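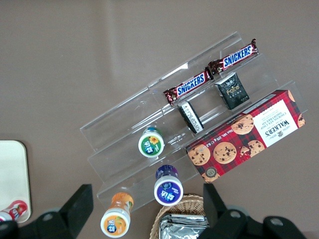
# Conutitz counter display set

Item list and layout notes for the tiered counter display used at the Tretside shop. Covers the stand, the stock placed on it, and the table it sits on. Pricing and supplier records are kept elsewhere.

Last revised: Dec 30, 2009

## Contents

| File | Contents |
|---|---|
| `items.csv` | one row per product, 173 rows |
| `tiers.csv` | which product goes on which tier |
| `layouts/` | 20 saved layouts, plain text |
| `CHANGES` | edits by revision |

## Stand

Clear acrylic, three steps. The table under it is matte taupe-brown. Clear plastic shows the table color through every step, so the edges are hard to find by eye when the stand is bare. Place stock by the bend lines.

Do not use ammonia cleaner on the acrylic. Soft cloth, water, dish soap.

## Tier names

- `top` – the highest step. Bars, end to end. Ends may overlap slightly.
- `mid` – the middle step. Small packets, flat, and narrow packs propped on edge against the riser.
- `low` – the lowest step. Boxes.

Snickers bars are listed under `top`, logo side out. Walkers chocolate chip shortbread is listed under `low`, box lying down. A narrow pack standing on edge may show its printed panel instead of its front. That is allowed and is recorded as `face=panel`.

## Fields in `items.csv`

- `id` – integer, never reused
- `name` – as printed on the pack. If only part of the name can be read, enter that part and set `partial=1`
- `shape` – `bar`, `packet`, `box` or `other`
- `color` – main wrapper color, one word
- `tier` – default tier
- `face` – `front`, `back`, `panel` or `unknown`

Weights were dropped in revision 7. Packs changed size too often and the column was wrong more than it was right.

## Layout files

One line per item, left to right, top tier first:

 top bar Snickers
 top bar Snickers
 mid packet Face partial=1
 low box Walkers shortbread

Repeated items get repeated lines. There is no quantity field. Angle is not stored – items follow the line of the shelf.

## Known problems

- 4 rows have `shape=other` and no default tier.
- Stępień and Stasura are both used as names for the second counter. Treat them as the same place until the January revision.
- `color` is unreliable for glossy wrappers. Black and dark brown are mixed up in older rows.
- Layouts saved before revision 7 list tiers from the bottom up.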